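Blog > Workshop notes > Rules for the picking cell

I promised to write down the rules we use at our bin picking cell, and it took me until April to do it. We started with a list from Zeman, the company that helped us with the first installation. Their list had 32 points. It was a good list, but it was written for a factory, and we are a small room with one arm and people who come and go. So I made it shorter and changed the order.

The first rule is about cables. Before each session, one person looks at the whole cable path, from the base to the gripper, and moves the arm slowly by hand control to the four corners of the bin. We want to see a loop that has enough slack in every corner and does not catch on the wall. In my old job at Ketwood we tied the cables very tight, because it looked clean. After 500 picks a connector was broken inside, and we lost two days to find it. Now I prefer a loop that looks a little ugly.

The second rule is that the bin must be fixed. A bin which moves even a few millimeters makes your calibration false, and you will blame the camera. We use clamps and we check them by hand, with a real push. 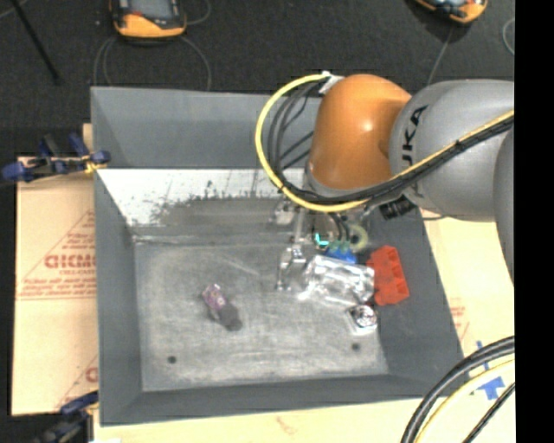
The arm over the bin, with the gripper down near the right wall.

The third rule concerns what goes into the bin. I was long of the opinion that any object is fine if it is not sharp. The checklist from Stasska, our partner in the Iltora project, changed my mind. They ask that every test set has shiny packages and see-through things in it, and also that they sometimes lie against a wall, where the fingers have little space. In our first test with such a set we did 362 picks and the clear plastic was the worst of all. Without it our numbers were too beautiful.

Then there is the rule which people like least: both hands stay out of the bin while the drives are on. Also when the arm stands still. If an object must be turned, you stop, you wait for the light, you turn it, you step back behind the tape on the floor. I timed it once and it costs 72 seconds. People say it is too much for one small package, and I understand them, but I will not change this one.

I still have no good rule for how often to replace a bin with a worn floor. Scratches and reflections confuse the depth picture, but a new bin is not what we meet at the customer. If you have a written limit for this, please send it to me, also if it is only half a page.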